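The maple board has finally earned its keep
10/6/25

So I have been promising a post on the big board for ages, mostly because a couple of you asked in the comments whether it was worth hauling home. Short answer, yes. Long answer, get a coffee.

I bought it from Safavi, a little secondhand kitchen place out past the ring road, for 40 dollars. It was sold as a pastry board. My plan was bread. I made bread on it exactly twice, both times a flat sad loaf, and then it leaned against the side of the fridge for most of the year and fell over whenever anyone shut the door too hard.

What changed is that I cleared out the shape blocks. They had been living in a Lokum tin (the big one, still smells of rosewater, I love it) and every time we wanted to play with them they went all over the floor and under the couch. I wanted one flat place where they could be laid out and stay put, and there was the board, doing nothing.

Cleaning it up

It had a sticky patch and a few gray marks from the fridge corner. I went over it with 154 grit, always along the grain, then wiped it down and did it again because I'm impatient and missed a bit near one end. After that came the oil. I used Amance, the one in the small can, and let it sit for 20 minutes before I rubbed off the extra. Two coats. The grain came up so much better than I expected! Wavy lines, little swirls like knots, all stuff I'd never noticed under the flour.

Please do not use olive oil on yours. I did that to a spoon once and it went rancid and I still think about it.

The seams between the planks were my one worry, as old boards can open up there. I ran a fingernail along them and they felt tight, so I left them alone. If yours catch, a bit of glue and a clamp overnight should do it.

Laying out the blocks

I like them up toward the back, which leaves a big stretch of bare wood in front for building or sorting. The colors look so good against pale maple — way better than they ever did in the tin. They've got a fine bumpy texture too, and it's nice to have them on something smooth where you can really feel the difference when you pick one up. Eight is plenty, by the way. I used to think we needed more.
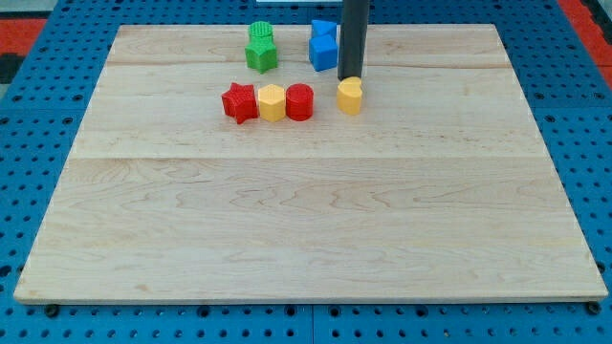
Where it goes at the end of the day

It's a heavy thing, so I don't move it much. When I do need it out of the way, the blocks go back in the tin and the board slides in upright beside the Nivau shelf, where there's a gap it just fits. I stuck a bit of felt on the floor there so it doesn't scrape.

Next job is the shelf itself, which has a wobble. I have bought the brackets. They're still in the bag.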